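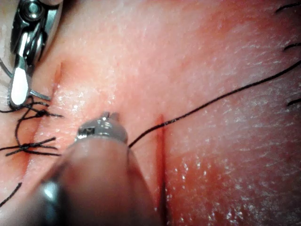 Instrument tip with black suture thread at a straight incision.

Lalevik Music Cooperative, Wanville
Minutes of the members' meeting, 2018-12-23

Chair: Mieczysław Sadowski
Minutes: the secretary

1. Opening
The chair opened the meeting and asked if everybody had received the papers. The minutes of the November meeting were accepted with one correction: under item 4 the word "composer" must be read as "publisher".

2. Shared ledger for royalty splits
The chair reported on the trial with the Dreltine ledger. At this moment the ledger holds 3,163 registered recordings, and for each one the shares of the writers, the players and the producer are entered. Of these, 193 have shares which do not add up to one hundred percent. In most cases the session players were entered later and the other shares were not made smaller.

Members discussed who may correct such an entry. In the present setup an old entry cannot be deleted, it can only be followed by a new one which all holders must sign. Several members find this too slow, especially when a holder has moved and does not answer letters. Others said that the slowness is the reason they trusted the system in the first place.

Decided: a correction needs the signature of all holders whose share changes. Holders whose share stays the same receive a notice only. The written rules will be changed in this sense before the next import.

3. Key loss
Two members have lost the key to their account since the last meeting. Their payments are kept aside on the cooperative's ordinary bank account. It was asked if the office could keep a copy of every member's key. The chair is against it – in his opinion the office would then be able to sign for anybody, and the members would have to trust the office as before. A proposal to split each copy between the office and a person chosen by the member found more support.

Decided: the chair will ask Wróbel, who maintain the software for us, for a written offer on the split copy. No vote was taken on the principle.

4. Costs
Wróbel has sent the invoice for the second half of the year. It is some 3,000 dollars higher than planned. The difference comes from the import of the old paper contracts, which had to be typed by hand because the scans were not readable enough. A member remarked that this work was not in the original offer and that we should have been asked before. The chair agreed with the remark and will write to them. The invoice will be paid in full, with 2 votes against.

5. Small payments to listeners' playlists
This item was on the agenda at the request of the younger members. The idea is to pay out directly each time when a song is played in a café or shop in Wanville which has joined the trial. The fee for a single entry in the ledger is at present higher than the payment itself, so the payments would have to be collected and entered once a month. The item is moved to the next meeting, with the request that somebody brings a calculation.

6. Other business
The rehearsal room key list is not up to date. Members are asked to write their name again, in readable letters.
The question about cover versions from the last meeting is still open.

The date of the next meeting will be sent by mail.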